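Notebook, textile bench
23 October 2024
Subject: sorting and folding trial, mixed knits, bin 9

Carried on from the February protocol with two changes. The sort is now by surface first and color second, and pieces go on the floor for the sort instead of the bench. The bench is too narrow once there are more than a few heavy items out, and things slide off the back.

Stock on hand at start: 244 pieces, all from the Judow lot. Of these, 201 were already tagged from the earlier pass. The remainder have paper slips only and need proper tags before they go to the shelf. Tag stock is low. Order more from Josico, same size as last time, with the unwaxed string. The waxed string leaves a mark on brushed fabrics after a week under weight.

Sort categories, as used today:

F: fleece and anything with a brushed face
R: rib, wide or narrow, when the whole body of the piece is rib
M: mixed, where the body is one surface and the cuff or waistband is another
X: damaged, or not identifiable without opening a seam

The M category is the one that causes arguments. A fleece top with a knit cuff was F under the February rules, and it folded badly every time because the cuff does not take a crease at the same place as the body. The brushed part holds a soft roll and will not go flat without pressing. The rib springs back across its lines and lies down along them. Folding the two together along one line gives a package that is thick at one end and opens up on the shelf.

Current practice for M: lay the piece face down, bring the ribbed part in first, smooth it along the rib, then bring the body over it. The edge of the body will want to roll outward. Leave the roll until the last fold, then turn it under. Pressing it flat early only moves the bulk somewhere else.

Dark rib and light fleece should not be stacked while loose. The gray sheds onto the teal, and the brushed face picks up everything. I kept a sheet of tissue between them for finished packages but did not bother during the sort, which was a mistake. Lint roller needed on four pieces. 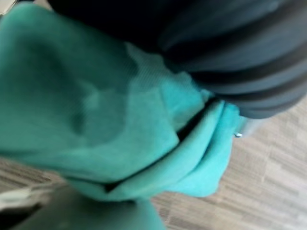
Tokgöz disagrees with the face-down start and wrote in the margin of the printed protocol that a piece with hardware on it should always go face up, so that a snap or rivet can be found before the fold closes over it. Two packages in the last lot went to the shelf with a snap pressed into the fleece, and the dent was still there at unpacking.

Fair point. Amended as follows: run a flat hand over both sides before folding. If there is any metal, start face up and put tissue over it. If there is none, start face down as before. Added to the sheet in pencil until someone retypes it.

Times. The first 19 pieces in category M took roughly twice as long as the same number in F. Most of the difference was in finding the true edge of the garment once it was bunched, particularly where two layers of the same color overlap and the seam reads as a fold, or the reverse. Pulling from the waistband is quicker than pulling from the hem. Shaking out works for F and is useless for heavy rib, which drops in a lump and has to be opened by hand anyway.

Shelf height: five folded F pieces fill the Nilel box to the line. Four M pieces fill the same box, and the lid bows slightly. Do not force a fifth. The box corners are already soft on the older ones and two have been taped.

Floor. Swept before starting and once at the halfway point. The boards near the door catch on open knits, so keep the sort area to the window side. A clean sheet underneath would solve it, but the only sheet large enough is under the pressing table and has starch on it.

Open items:

Retype the M procedure with the hardware check at the top.
Decide whether narrow rib and wide rib need separate codes. They fold the same, but they do not stack the same.
Replace paper slips on the untagged pieces.
Look at the X pile again in better light. At least one piece in there is probably just inside out.
Ask Judow whether the next lot can come rolled instead of packed tight. The creases in the fleece from this one were still visible at the end of the day, and steaming takes longer than the folding does.

Bin 9 left half sorted, lid on. Tissue is on the second shelf, behind the tape.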